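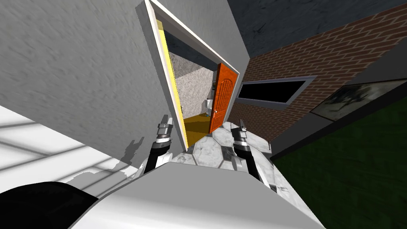
1/ Okay, moose thread, as promised on Friday

I spent most of August at a cabin out past Stolby and I now have way too many moose thoughts, so you're all getting them.

2/ First thing: they are SO quiet. You picture this giant animal crashing through the trees, and then you look up from your coffee and there's one standing in the willows, chewing. I never heard a single one coming.

3/ A grown bull can stand over six feet at the shoulder, and that's before you get to the antlers. Which he drops every winter and grows all over again starting in spring! All that bone, every year, mostly from eating leaves and twigs.

4/ The flap of skin under the chin is called a bell. Cows have them too, usually smaller. I asked at the Virska ranger station what it's for and got a shrug and "scent, maybe?" -- so I guess we're all still working on that one.

5/ They love ponds. Sollik Pond was the best spot by far, nearly 30 minutes on foot from the cabin and worth every mosquito bite. Moose will put their whole head under for water plants and come up with a salad hanging off their face
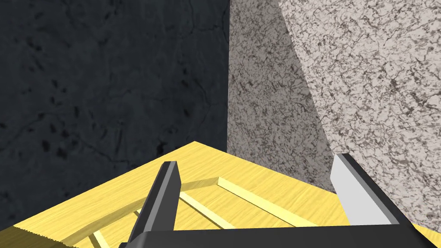

and then they just stand there dripping and stare at you like you're the weird one.

6/ Please don't walk up to them, though. Ears pinned back or hair up on the hump means you're already too close. I stayed way back with my 300 mm lens and still had a cow give me the ears once. I left!!

7/ Best morning was a cow with 2 calves, all reddish brown and mostly leg. Twins aren't that rare when the food is good. I watched for 10 minutes before they went back into the spruce.

8/ Beavers next, if anyone wants them. I have opinions about the dam on Carvalho Creek.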